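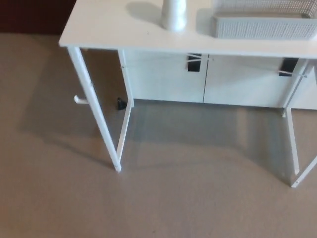 Trindier House Rules: Gallery

Posted Mar 24, 2022 by Shahnaz Dissanayake

Trindier is the home-robot practice space at Plekudstead. We set up ordinary rooms and have robots do ordinary jobs in them: wiping down, putting away, opening and closing. The rules on this page apply to every session, whether the robot is under remote control or running on its own. They were last revised in November, after a review by Attila Bakos.

The gallery goes with the printed rule sheet. Rule numbers match the sheet.

Desk and cabinet, rules 4 to 7

White desk on carpet, with a low two-door cabinet set back between the leg frames. A thin white cord runs across the cabinet front at the level of the black handles and around the posts on both sides.

Rule 4. Treat any corded door as closed for the session. The operator does not pull on it, and neither does the robot. If the task calls for the cabinet, stop and ask the room lead to change the setup.

Rule 5. Note every cord in the setup log before the first run. White cord on white furniture is easy to miss from the head camera, so walk up and look.

Rule 6. Anything on the carpet near a leg frame, such as the small black object by the left post, goes in the log too. Pick it up or write down that it stays. Do not drive the base over it.

Rule 7. Tabletop items like the vase and the basket keep their places between runs unless the task sheet moves them. Garrido task sheets list positions on the back.

Speed and stopping

The base stays under 200 millimeters per second within reach of furniture. A person with a stop button is in the room for all runs, and 2 people are present when the arms are working above a tabletop.

Records

Setup logs are kept in Brirnis under the room name. Use form 882 for a new layout and form 973 for a change to an existing one. Send corrections to this page to Shahnaz.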